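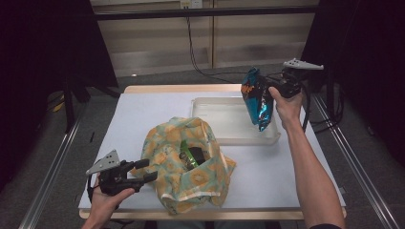 The mint green floral bag and a blue bag of snacks

Feeding two kids on a 12 hour train ride without the cafe car

Posted in Family Travel > Trains and Buses

marigold_and_rye

Hello everybody, I've been reading here for years and have finally gotten up the nerve to post, so please be gentle with me if this has been covered a hundred times already. I did search, but most of what came up was for airplanes.

In December I'm taking my two kids (four and seven) on the train from Ellery to Jesberg to see my mother. It's 800 miles and the schedule says 12 hours, though my mother tells me I should plan on it being late and then plan on it being later than that. We board at 6:40 in the morning. I'll be the only grown-up. My husband is coming out separately a few days afterward, so there's no one to hold down the seats while I go get things, and I keep picturing myself trying to walk three hot chocolates down a moving aisle with a four year old holding onto my coat pocket.

So my plan is to bring all our food and treat the cafe car as a last resort. I've done car trips with them plenty of times, but in the car I can pull over, and there's a trunk, and if somebody spills a whole yogurt it's our yogurt and our upholstery. On the train we'll have three coach seats, the fold-down trays, and whatever I can carry while also carrying the suitcase and probably, at some point, the four year old.

What I have so far is one cloth drawstring-type bag that I like very much and that has been to every picnic we've had since my oldest was a baby, and a soft cooler I bought at a yard sale. I don't want to bring a hard cooler. I tried lifting my brother's and I could hardly get it off the floor with nothing in it.

The things I'm stuck on are these. How do you keep them from eating everything before nine in the morning? My seven year old in particular thinks of a trip as one long snack, and I can't really blame him, I was exactly the same and my mother will be glad to tell you so. What do you bring for an actual meal, something that feels like supper, when you can't heat anything? How long can cheese and lunch meat really sit in a soft cooler? And what do you do about trash, which sounds like a silly thing to worry about, but on our last bus trip I ended up with banana peels in my purse and I would like to not repeat that.

The little one won't eat nuts or anything with seeds she can see. No allergies, thank goodness. The big one eats everything but is a terrible spiller. Thank you in advance, and I'm sorry this got so long!

quiltedkettle

Oh, I do love a train trip with little ones, and I think you're going to have a nicer time than you expect. I took mine on that same line (the 349, unless they've changed the number on it) when they were close to the ages of yours, and then several more times as they got bigger. I made most of the possible mistakes on the first one.

The best thing I ever did was stop thinking of it as a bag of snacks and start thinking of it as a day with mealtimes in it. The night before, I'd pack everything by time of day. Breakfast went in one paper sack, mid-morning in another, then lunch, then afternoon, then supper, with the hour written on each in marker. The kids could see the sacks and knew what was coming, and when my son started in with "I'm hungry" at twenty past eight I could point at the sack and say it opens at ten. I don't know why a child will argue with his mother and not with a paper sack, but mine wouldn't argue with a paper sack. Your seven year old can read the times himself, so let him be in charge of announcing it. He'll take it very seriously.

Do keep one or two things hidden that aren't in any sack. When the train stops in the middle of a field for forty minutes (and it may, your mother is right) you'll want to have something up your sleeve.

For breakfast I wouldn't try to feed them before you leave the house. At that hour they won't eat it anyway and you'll be standing there holding a coat. Let them have it after the train gets moving. Muffins you've baked and frozen are perfect, they thaw by the time you're on board and they don't crumble as badly when they're still a touch cold in the middle. Banana muffins with no nuts should pass inspection with your little girl. A hard boiled egg is good too but peel it at home. Please peel it at home - the shells go everywhere and the smell travels a good three rows.

As for a supper that feels like supper, I went back and forth on this for years and what we settled on was cold noodles. Cook them the night before, rinse them well, toss with a little oil and butter and salt, some peas, some cubed chicken if you like. Each child gets a container with a lid and a real fork from home. The real fork makes a bigger difference than you'd think. I also brought a cloth napkin apiece and spread it on the tray like a placemat, and we'd say grace and everything, and it settled them right down for the evening. Cold pizza works too, and I know families who swear by it, but it's greasy and you'll be wiping down the window.

Then there's the spilling. Nothing in an open cup, ever. Water in bottles with a straw that flips shut, and fill them only halfway. Bring one big bottle and refill the small ones from it. I'd leave yogurt at home altogether, and I'd leave grapes too (they roll, and at four you'd be cutting every one of them lengthwise anyway). Applesauce in pouches is all right if you hold the pouch while they unscrew the cap, since the first squeeze is the one that gets you.

For trash, pack a roll of small bags, the kind for bathroom wastebaskets. Put a fresh one out with each meal, tie it off when the meal is done, and send the seven year old to the bin at the end of the car with it as long as you can see him the whole way. Never let it build up. And bring a wet washcloth in a zip bag along with your wipes. Wipes are fine for hands, but a washcloth is what you want for a face.

Keep your cloth bag, too. It'll be a comfort to them to have something familiar along, and it can hang off your arm when your hands are full. I'd use it for the dry things only and let the cooler do the rest.

Have a lovely visit with your mother!

bus_dad_again

just bring sandwiches. they'll be fine. mine lived on crackers and peanut butter from one coast to the other, though I see yours won't eat nuts, so jelly I guess

cafe car isn't that bad by the way, the line is short if you go before 11

northporch

I'll leave the menus to the others, who've covered it better than I could, but I wanted to speak up on the cooler question. I cooked in a school kitchen for a long time and it's the one part of your post that made me sit up a little.

The rule we worked by is that cold food has to stay at 40 degrees or under, and once it's been warmer than that, you've got two hours and then it goes in the trash. That covers your lunch meat, your cooked chicken, your cooked noodles, your eggs and your soft cheeses. A yard sale cooler could be wonderful or it could be nothing more than a tote bag with a shiny lining, and there's only one way to find out. Pack it the way you mean to pack it, put a refrigerator thermometer in the middle, set it in your living room in the morning and look at it again at suppertime. Mine is a Skutico, the smaller soft one, and it holds all day as long as I don't keep opening it. I had a Kemotero before that, which had nicer pockets, but the zipper gave out and after that it wouldn't stay cold past lunch.

Whatever the brand, the packing matters a great deal. Chill everything in the refrigerator overnight before it goes in, and chill the cooler too if you've got the room. Put ice packs on the bottom and on top as well. Freeze the water bottles you won't need until afternoon, leaving space at the top for the ice to swell, and tuck them in around the food. Fill up any empty space with a dish towel. Supper goes at the very bottom, lunch on top of it, so that you're not digging around and letting the cold out every time. The mid-morning snack shouldn't be in there at all if you can help it.

Hard cheese is more forgiving than people think. A block of cheddar cut into sticks would be my choice over anything soft or shredded. If you get to suppertime and the packs have gone warm and you can't say how long they've been that way, please don't give those noodles to the children, even if they look and smell all right. Carry a backup supper that doesn't need cold - crackers, a good bread, dried fruit, the applesauce pouches somebody mentioned - and if you end up not needing it, it'll do for the ride from the station to your mother's.

I'd also say to be a bit careful with the cooked chicken in those noodles. It's perfectly fine if your cooler passes the test. If it doesn't, do the noodles without it, get them very cold, and eat them at lunch.

One last thing about the cloth bag. Give it a wash and let it dry all the way through before you go, seams included. The ones with a gathered top hold crumbs down in the folds, and after years of picnics I expect yours has collected a few.

marigold_and_rye

Thank you all so much! I read the part about the paper sacks out loud to my son and he has already asked for the marker. I'm going to do the thermometer test this weekend with the yard sale cooler, and if it fails I'll look for one like northporch has. bus_dad, I'm keeping the before-11 tip in my pocket for an emergency hot chocolate. The floral bag is in the washing machine now.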